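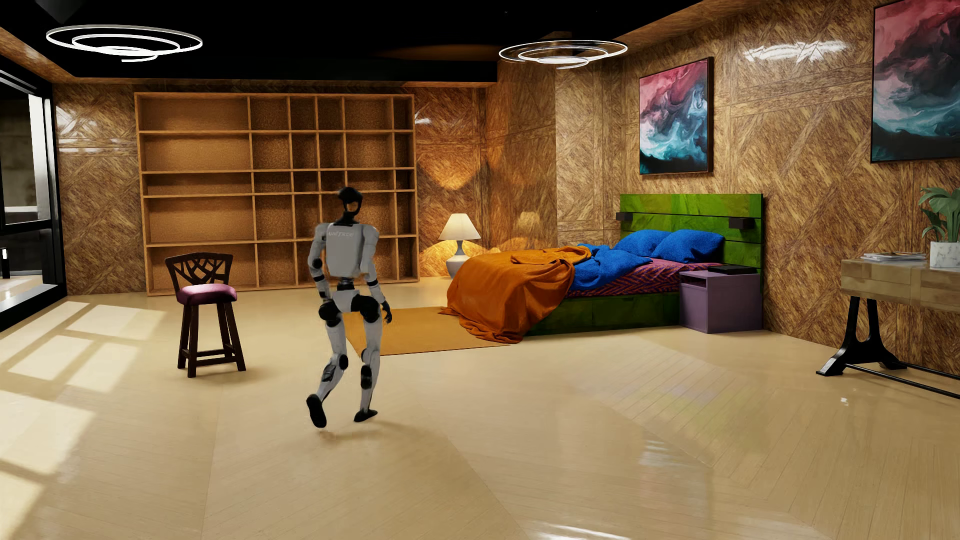 Marthinus Jacobs still hears the drums when he thinks about Marberg's cup win over Maluleke, and he says no league medal ever felt as good. He scored in minute 91 – a header, of all things!

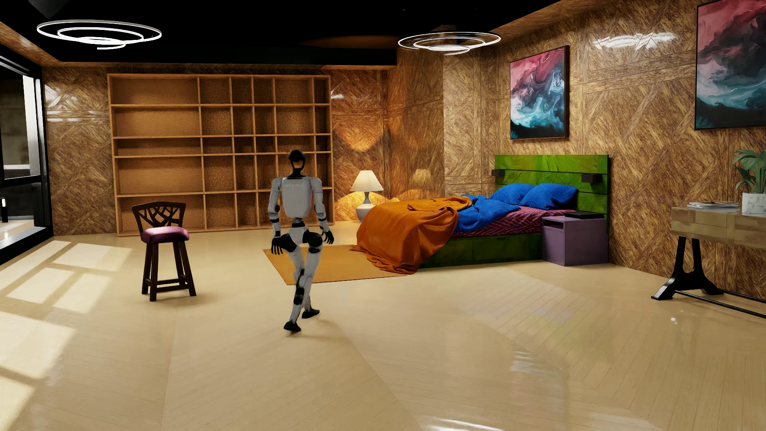

You don't sleep the night before, Ayanda Fourie told me, and you don't want to. She has played 4 cup finals for Marberg and would happily play another tomorrow.

That hunger is all over the squad this June. Training is loud, quick and wonderful to watch, 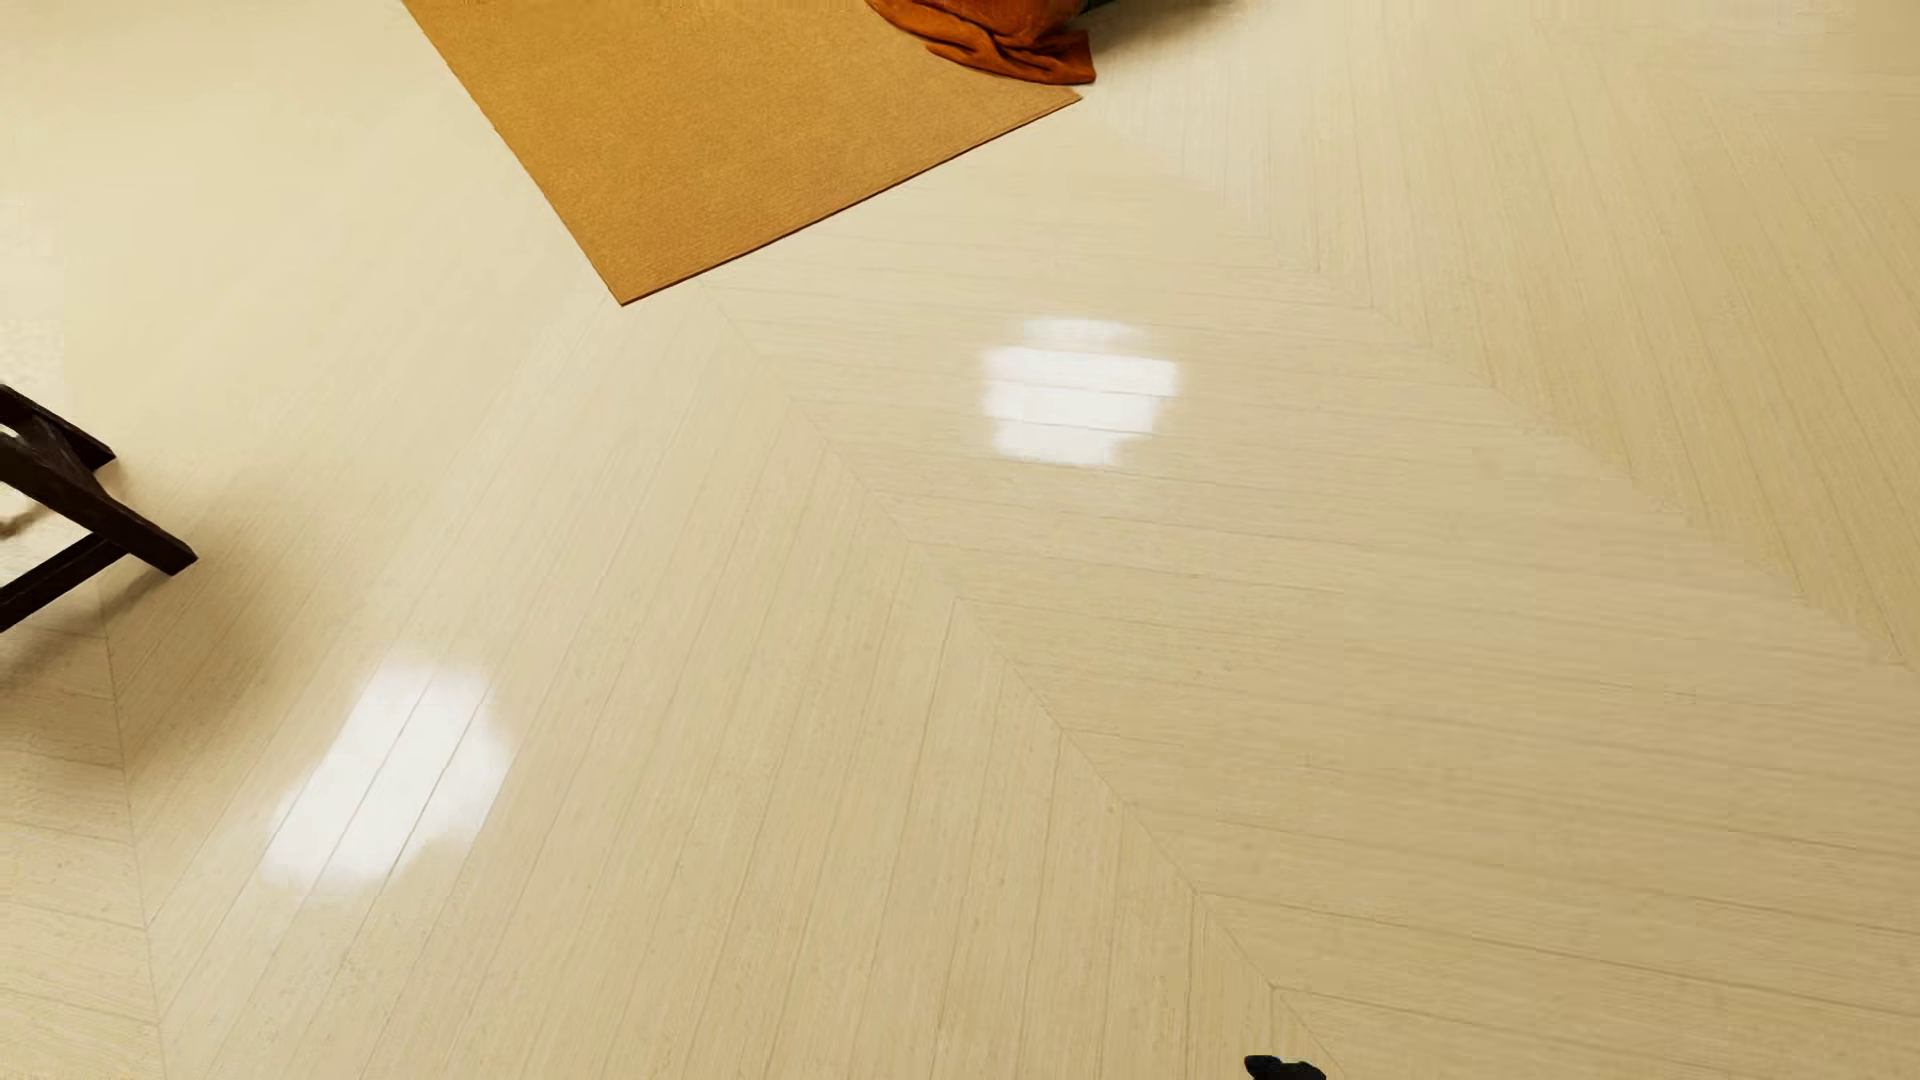 and at 31 Fourie is still first to every loose ball.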